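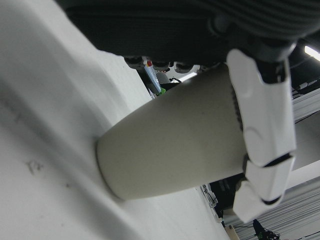
Peltia, 2018-08-14

README for the cup-handling set, and for the shopping list that came with it

Hello, and thanks for downloading this. I keep the budget for our little handling bench at Kikow, and I've written this file because most of the emails I get about the recordings are really about money. People want to know what we bought, what we'd skip and what to put in next year's plan. So that comes first, and the notes on the files are further down.

What's in the folder

There are 3,630 short recordings, nearly all of them of one hand holding or moving light, everyday things like paper-finish cups and bottles. The view comes from a small camera at the wrist, so you get the fingers up close, with the black body of the hand across the top. A white finger hooked round a cup on its side is a pretty typical still. The background is whatever happened to be on and around the bench, cables included.

What we spent it on

The hand ate most of the budget, as you'd expect. We got quotes from Wadana and Ccori and went with Wadana, mostly for the spare parts. Ccori was cheaper on paper, but the quote left out the mounting plate and the power supply (do check this, I nearly didn't!).

I'd set aside 900 for cables, brackets and lighting and thought I was being generous. I wasn't - it had all gone by June, and the longer cables were the worst of it. Next time I'd double that line and take it out of the computer budget, where we had money left over.

We ordered 4 spare fingertips with the hand. Order them at the same time if you can, as delivery on its own cost us nearly as much as one fingertip.

Planning dates

Allow 10 weeks from signing to having the thing bolted down. The supplier will tell you six. Ours arrived on time, but then the plate had to be redrilled and we lost the rest to that.

Cups are cheap, so buy a whole carton from one batch. We topped ours up halfway through and the new ones were a slightly different width, so the later recordings don't match the early ones. The batch is noted in cups.csv.

Known gaps

No force readings before version 2. Lighting isn't matched between sessions. Prices in costs.csv leave out VAT, and I haven't added the repair bill yet - it's still being argued over.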